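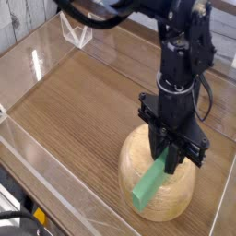 Jolien Verhoeven
Play and materials editor, Tindby

How to make a small hill and ramp from a bowl and a flat block

For this activity you need a bowl that you turn upside down, one flat block, and a surface with a border. The bowl is the hill. The block leans on it and becomes a ramp. My children have asked for it again and again since the winter, and I have also done it with a group of five-year-olds at our library, where it went well until the snack arrived.

It is a good activity for a table. It does not need glue or tape, and when you have finished, the bowl can go back to the kitchen.

What you need

One bowl with a round bottom. A bowl with a high foot is difficult, as the block catches on the edge of the foot and stays there like a bridge. We like the light brown one with the fine rings. I would not take a very thin bowl, it moves when you touch it.

One flat, long block with straight ends. The green one has the shape of a thick ruler, and this shape is the best that I have tried. It should be at least 11 centimeters long. If you have the Dultik building set at home, the long pieces are good. The Postine blocks are prettier but they have rounded ends, and a rounded end rolls away on the table.

A tray or a box with low walls. Clear walls are pleasant because a child who sits low can see through them. The lid of a storage box is also possible.

Small balls or beads for later. For children under 3, leave them away and use only the bowl and the block.

A damp cloth and a dry cloth.

Prepare the surface

Wipe the tray and dry it well. A wet floor makes the rim of the bowl slide, and then the block goes with it. Look also for crumbs. One crumb under the rim is enough to make the bowl rock, and you will search a long time for the reason.

If your tray is very smooth, lay a sheet of paper in it. I have also rubbed an old wooden tray lightly with sandpaper of grit 100, always in the direction of the grain, and it holds the bowl better now. Please do this only with a tray that is really yours.

Place the bowl

Turn the bowl over and put it down with the whole rim on the floor of the tray. Do not put it in the center. Move it a little to one side, so that the long free part is where the ramp will come down. Press on the top with one finger, first left and then right. When nothing rocks, you can go on.

When the rim of a bowl is not completely flat, which happens with handmade ones, turn it a quarter and try again. Usually there is one position where it is quiet.

Lean the block

Hold the block by the upper end. Keep it diagonal, with the lower end pointing down and to the side, and bring it slowly to the bowl. Let it touch the round side before you let it go. Most children let go too early, and I did the same.

There are two ways to continue, and it is nice to try both.

The first way is the short lean. The block touches the bowl and the lower end does not come down to the floor. It stays there only as long as somebody holds the upper end. This is a good moment to ask the child what will happen when the hand opens. Wait for the answer before you open it!

The second way is the long lean. Slide the lower end down until it stands on the tray, and let the upper part rest on the bowl. Now it should stay by itself. If it slides, move the foot of the block closer to the bowl and make the ramp steeper, or put a folded piece of paper before the foot.

A small tip for adults: take the block between thumb and finger at its narrow sides. If you hold it on the flat sides, one finger is between the block and the bowl, and you must pull it out at the end. In this moment everything falls.

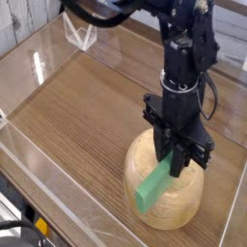 Ghent, June

After the first version of this page was online, some readers wrote that the block did not want to stay on the bowl. I made the exercise again and I have the following to add.

Push down and feel

Put the block against the round side and press softly on its upper end, so that it is pinched between your fingers and the bowl. Feel where it wants to go. If it turns to the left, the contact point is too far to the right, and the opposite. Move it 3 millimeters, not more, and press again. Children are often better at this than we are, they have patience with small movements when the task is theirs.

On a bowl there is only a small place where a flat block touches. You can find it if you look from the side, with your eyes at the height of the tray. A child can mark it with a dot of washable chalk. Test the chalk first on the inside of the bowl -- I have one bowl with a blue dot that will stay for always.

The surface of the bowl matters too. A bowl with a rougher surface holds the block longer than a shiny glazed one. With the white salad bowl from Baert that we use every day, I could not make the short lean stay for one second, but the long lean was possible with the paper at the foot.

Let something roll

When the ramp stands alone, take 2 balls of different size. Put the small one at the top of the block and let it go without pushing. Then the bigger one. They will probably both fall off the side at first. This is normal with a narrow block. Make the ramp less steep and turn the block so that the flat side is really up, then try again.

You can let the child catch the ball at the wall of the tray, or draw a line on the paper where it should stop. We keep a list of the best distances on the refrigerator, with some results that I do not believe.

If you have no balls, a dry chickpea is fine for older children. It rolls in a funny way and never takes the same path.

Common problems

The bowl moves when the block touches it. Put a damp paper towel, folded flat, under the complete rim. If it is only under one half, the bowl will lean.

The block falls always to the same side. Check if the table is level. Our kitchen table is not, and I knew this only after this game.

The child wants to hit the bowl with the block. Give a wooden spoon and make it a drum for some minutes. Afterwards you can come back to the ramp, or not.

The bowl has a foot. Use it as a flat mountain and put the block on top, across, like a seesaw. It is another game but a good one.

Putting away

Count the beads or the balls before you lift the bowl, one is often hiding underneath. Wipe the block with the damp cloth and let it dry on its side. Wash the bowl as usual before there is food in it again. The paper with the lines you can keep for the next time, we use ours on both sides.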